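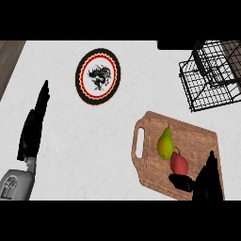
White marble countertop with faint gray veining, shown with a round decorative plate.

Orside Stone Sealer 2466
Penetrating sealer for marble, limestone and travertine

Item no. 2466
Maker: Orside
Sold by: Siriwardena Stone Supply
Finish: natural, no added shine
Container: metal can with screw cap

Product details
Orside 2466 is a solvent-based sealer for polished and honed natural stone. It soaks into the surface and slows down oil, coffee, wine and water so there is time to wipe up a spill. It does not form a film and it does not change the color of most white or gray stone. Dark stone may deepen slightly – test a small spot first.

The sealer will not prevent etching. Lemon juice, vinegar and some bathroom cleaners react with marble itself and leave a dull mark, sealed or not. Etched areas need to be polished out before sealing. We carry Numex polishing powder for this.

Where to use
Kitchen counters, vanities, shower walls, window sills, hearths, table tops. Indoor use only. Not for quartz composite, glazed tile or laminate.

How to apply
Clean the stone with a neutral cleaner and let it dry overnight. Open windows and put out any pilot lights. Wipe on an even coat with a lint-free cloth and keep the surface wet for 10 minutes. Add more where it soaks in quickly, usually along cut edges and around the sink. Buff off everything that is left with a dry cloth. Sealer that dries on top of polished stone leaves a haze. If this happens, wipe the area with a little fresh sealer and buff again right away.

Apply a second coat after 2 hours. Keep water off the counter overnight and wait seven days before using any cleaner on it.

Spread used cloths flat outdoors to dry before throwing them out.

Storage
Keep the cap tight and store away from heat. Do not let the can freeze.

Goes with
Numex Polishing Powder, fine
Grevura Neutral Stone Cleaner, concentrate
Grevura Lint-Free Cloths

Ordering and pickup
Counter pickup is available for all in-stock items. The sealer ships by ground only and cannot be returned once opened. For trade accounts ask for Mizanur Paul. For questions about a particular stone, contact Anisa Rondonuwu at the front desk, and bring an offcut if you have one – we can run a water drop test while you wait.

Page updated July 31, 2023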